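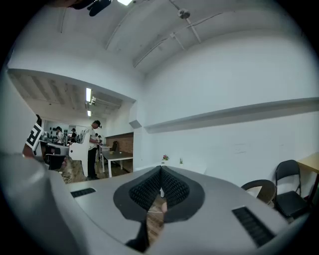 *View from the camera on a hand-held gripper, with the next room through the opening on the left.*

## Keep the slow ones

Most arguments about collecting examples for robot learning are arguments about how many. I have sat through a lot of them, and I would like to argue about which ones get thrown away.

At Araya we record people doing small chores with a hand-held gripper. A person squeezes the fingers shut on a cup, carries it to a shelf, lets go, and the camera on the tool takes down the whole thing. No arm is involved at that stage. The recordings go to training afterward, and an arm tries to do what the hand did.

Between those two steps sits the cull. In March our batch held 1,434 recordings when it left the room. By the time it reached training, 441 of them were gone. Some deserved it. The camera lost track of where it was, or the person stopped halfway to answer a question. I have no quarrel with dropping those.

The rest were dropped for being slow or untidy. The rule, which came to us from an earlier project called Hiroren, cuts any recording where the fingers close more than once on the same object. It also cuts anything that runs longer than 40 seconds. The thinking is that a learner copies what it is shown, so you should show it clean work.

I think the rule is wrong, and I think it costs us more than the recordings it removes.

Watch a person pick up a cup that is closer to the wall than they expected. They reach, touch the rim, back off, turn the wrist and try again. The second grasp is the useful part. It shows what to do from a bad position, and a robot spends a great deal of its time in bad positions. If every recording in the set starts well and goes well, the learner has no example of getting back to a good place from a poor one. Then people are surprised when the arm misses by the width of a finger and closes on air again and again.

Soledad Figueroa runs our training jobs and disagrees with me. Her view is that hesitation is poison. When someone pauses for three seconds to think, the camera sees the same picture for three seconds and the learner picks up the habit of standing still. She is right about pauses. A pause can be trimmed, though, and a trimmed recording still has its second grasp. What we do now is throw out the whole thing because of the part we could have cut.

There is also the effect on the people holding the gripper. Once they learn what gets rejected, they start setting up the task so it can't go wrong. The cup drifts toward the middle of the table. They stand in the one spot where the reach is easy. Mandla Modise has been collecting with us longer than anyone, and he told me one Thursday that he could do the cup task with his eyes shut. He meant it as a complaint. We had taught him to give us the same recording over and over, and we were paying him for each one as if it were new.

The same goes for the room. The camera on the tool takes in a lot that has no part in the task - ceiling lights, chairs, potted plants, people in the next room. I have heard requests to close all that off and work in front of a blank sheet. I would leave it alone. Homes and shops have chairs and people in them.

My proposal is modest. Take 10 recordings out of every rejected pile and have a person watch them from start to finish before the rule is applied. Mark the ones with a recovery in them and keep those. Trim the pauses. Drop the time limit for any task where the object can be knocked or turned. Gonzalo Cordero has pointed out that this adds work to a step that now runs by itself overnight, and it does. I would pay for it by collecting fewer recordings.

Soledad and I have agreed to train the cup task both ways, once with the recoveries and once without. I expect mine to look worse on the easy placements. I'd like us to judge it on the hard ones, with the cup up against the wall.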